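Shop Shelf Picking with a Replanning Task Layer
Final project report, Robotics Software Studio
August 5, 2024

Summary

Our project is a piece of software called Julorero. It sits between a shopper's order ("two lemons and an orange, please") and the low-level arm controller, and decides what to pick, in what order, and what to do when a pick goes wrong. We built it for the Fimberg practice shop, the mock grocery in our teaching lab, and we had a ball doing it. This report covers the perception pipeline, the grasp planner, the task layer and the tooling we wrote along the way, plus the bits that still don't work.

1. Background

Last year's group left us a working joint controller and a motion planner, both in reasonable shape. What they didn't have was anything that could recover. Their code ran a fixed script: look, plan, reach, close, lift, drop in the basket. If the fruit rolled a few centimetres while the arm was on its way, the fingers closed on air and the script carried on regardless, quite happy to deliver nothing to the basket.

We wanted the arm to notice. That one wish turned into most of the semester's work, because noticing means comparing what you expected with what you've got, and the old code never wrote down what it expected.

2. The workspace

The produce area is a pair of dark display surfaces with artificial fruit spread over them, with light-blue shopping baskets to fill. Grocery shelving stands behind. We left the clutter in the background on purpose, as a detector that only behaves in front of a blank wall isn't much use to a shop.

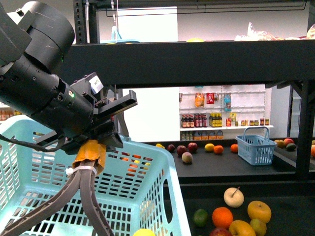 We use two camera views. The head view is good for working out where the basket is and which surface has the item we're after. The wrist view takes over for the last part of the reach, where a small error in the head calibration would otherwise put the fingers on the neighbouring fruit. Handing over between the two was fiddly, and our first version simply trusted whichever camera had reported last. That gave us targets that jumped back and forth, and an arm that looked like it was trying to swat a fly.

The fix was to keep a single list of tracked objects and let both cameras update it. Each entry stores a class, a position, an uncertainty and the time it was last seen. The wrist camera's updates count for more as the gripper gets closer. It's a plain weighted filter and it took an afternoon to write, after we'd spent three weeks on cleverer ideas.

3. Perception

We started from a pretrained segmentation network and fine-tuned it on a set we named Shirazi, which holds 2486 labelled images from the practice shop. We held back 500 of them for testing and didn't touch those until September's resit of the evaluation plan had been signed off in the previous round of the course.

Round and orange is a hard category! An orange, a tangerine and a persimmon can all share a tray, and from the head camera they're a handful of pixels of very similar colour. Yellow is nearly as bad. Our best improvement came from letting the system stay undecided. If the top two classes are close, the tracker keeps both, the arm moves to a look pose above the candidate, and the wrist camera gets the deciding vote. It costs time on each doubtful item but we think it's well worth it.
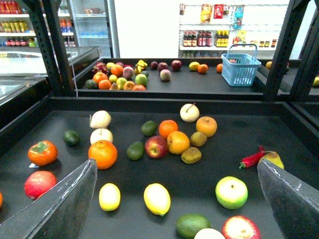

Figure 2. Wrist camera view of the front tray, with the two gripper fingers in the lower corners.

The fingers sit inside the wrist view, so we mask them out before segmentation. Before we did that, the network kept proposing a fingertip as an avocado. We generate the mask from the gripper's joint reading, which means it follows the fingers as they open and close.

4. Grasp planning

For each target the planner samples candidate grasps around the segmented shape and scores them on finger clearance, reach and how centred the fruit would be. Sampling 1000 candidates gave steady results, and going higher mostly warmed up the computer. Clearance matters most by a long way. Fruit in a tight cluster often has only one or two approach directions where both fingers fit, and sometimes none at all.

When there are none, the planner returns a reason along with the failure: blocked, out of reach, or lost. We're very fond of this little feature. The task layer can act on a reason. A blocked target gets pushed down the queue while an easier neighbour is picked (if it's on the order), and a lost target triggers a fresh look.

5. The task layer

Julorero is a behaviour tree. Every action node declares what should be true afterwards, and a checker tests it. After a grasp, the fingers should have stopped before fully closed. After a place, the tracker should show the item inside the basket. We allow 3 attempts per item before the system skips it and tells the operator.

6. Tooling

Brulico is our replay viewer, and it ended up being the part we used every single day. It records camera streams, tracker entries, tree state and joint readings on one timeline, so you can scrub back to the moment a pick went wrong and read what the system believed. It also lets you rerun the planner on old recordings with new settings, without booking the arm.

7. Known problems

Clear plastic bags of produce still confuse the segmentation badly, and we've left them off the order list. The basket check fails when fruit settles under other fruit, so a good place can be marked as a miss. Long, thin items such as chillies get poor grasp scores, as the scoring assumes something roundish.

The next group should start with the basket check. Comparing the view before and after each place would probably be enough, and all the recordings needed to try it are already in the Brulico archive.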